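Print this article | E-mail this article

4.3 Cutting tasks

Of the chores in the Herna list, those that involve a blade gave the widest spread of results, and they are treated separately for that reason. The task given to the arms is plain enough when written down for a person: take the knife out of the rack, trim the root end from a green onion, slice the white part, put the knife back. A cook does this without looking up. For a two-finger gripper each clause is a separate problem, and the errors made in one clause are carried into the next.

We logged 448 trials of the full sequence. A trial was scored as complete only if all four clauses were carried out with no help from the operator, and 243 trials met this standard. The remainder were stopped by the operator, timed out, or ended with the knife or the onion in a place from which the arm could not recover. We did not give partial credit in the main score. Partial completion is used below only to say where the time and the failures went.

Removing the knife from the rack was the first source of loss. The slots hold the blade upright, and the handle is left at whatever angle the last user gave it. A policy trained on one handle angle did poorly on others, even when the change was small enough that a person would not remark on it. The grasp itself usually closed. What went wrong was the position of the fingers along the handle: a grasp too far back let the blade swing when it met the board, and a grasp too close to the blade left no room for the downward stroke. Neither fault can be corrected later in the sequence without setting the knife down, and none of the policies tested had learned to set the knife down.

The second source was the onion. Unlike the carrots and zucchini used in the Skarville trials, a green onion has very little weight and a shape that changes when it is pushed. The leaves are longer than the board is wide and can drag on the countertop. If the blade comes down with any sideways motion, the stalk rolls or slides ahead of it, and the next cut falls on bare board. Holding the stalk with a second arm helps, but it adds the usual cost of two arms in a small space, and the planner spent a large share of its time keeping the wrists apart. One-arm trials were faster and less reliable. We make no claim here about which is preferable in a kitchen.

Force was a smaller problem than expected. The cutting stroke was limited by a fixed threshold at the wrist, and the same setting served for every stalk in the set. The difficulty lay in knowing whether a cut had gone through. A stalk that is cut but still joined by a strip of outer skin looks the same to an overhead view as one cut clean, and the policies tended to move on. Human graders marked such slices as failures. In an earlier scoring round run by Krūmiņa they had been passed, and the two sets of numbers should not be compared.

Returning the knife was the clause most often left undone. The slot is narrow, the blade is tall, and by this stage any slip of the handle within the fingers has added up. Several policies hovered over the rack until the time limit ran out. An operator working by remote control had the same trouble at first and got past it with practice, which suggests that the hardware permits the motion and that the fault is in what has been learned so far.

On present evidence, then, the arms can trim a green onion, but they cannot be left to do it. A success rate of this kind is well short of what a household would accept from any appliance with an exposed blade. The figure would also be lower if the board, rack and onion were placed by someone with no knowledge of the trials.

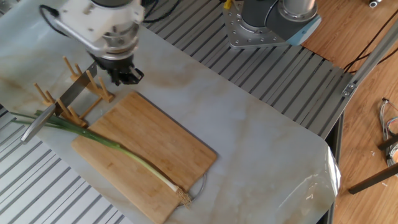
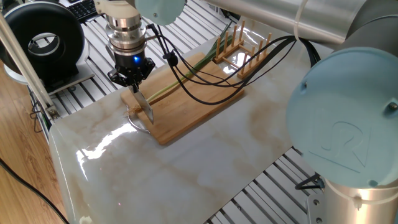 Figure 2. The cutting workspace, with green onion, bamboo board, knife and wooden rack. First panel: knife held in the rack, gripper open. Second panel: knife held in the gripper, tip on the board.

By Iolo Llewellyn
Onach

Print this article | E-mail this article

Reader comments (3)

tmb_shop: Was the 243 with one arm or two? The text reads as if they were pooled. If so I would like to see them split before drawing anything from it.

Rowan K.: We had the same thing with leeks. Putting a damp cloth under the board did more for us than any retraining. The stalk still rolled.

prepline: Twenty years in kitchens. I would not fault it for the skin still holding the slices together, half my new hires do that until about Friday of their first week.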